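Gripper comparison, bin station: Zivach and Plisto fingers

Pictures from the June bench runs at Sondness. Same bin, same arm, two finger sets, 1408 grasp attempts logged. Notes by Tiruwork Gebretsadik. 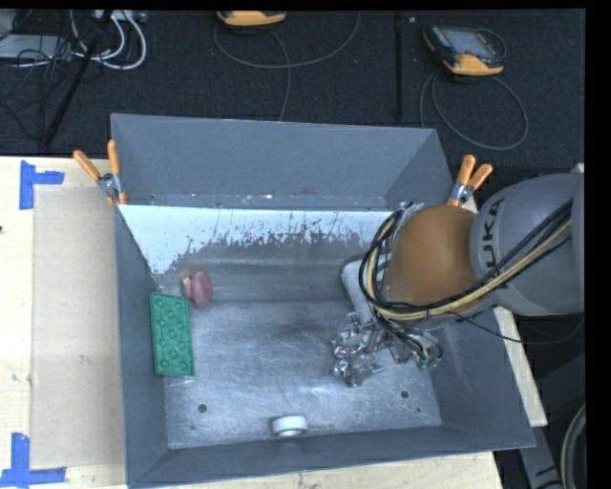
Bin station with the gripper over the right half of the floor. Three objects in the metal bin, which is clamped at both upper sides.

Totals: Zivach completed 1329 attempts before the Friday changeover. Plisto has 79 so far and continues next week with the Margaritis controller settings unchanged.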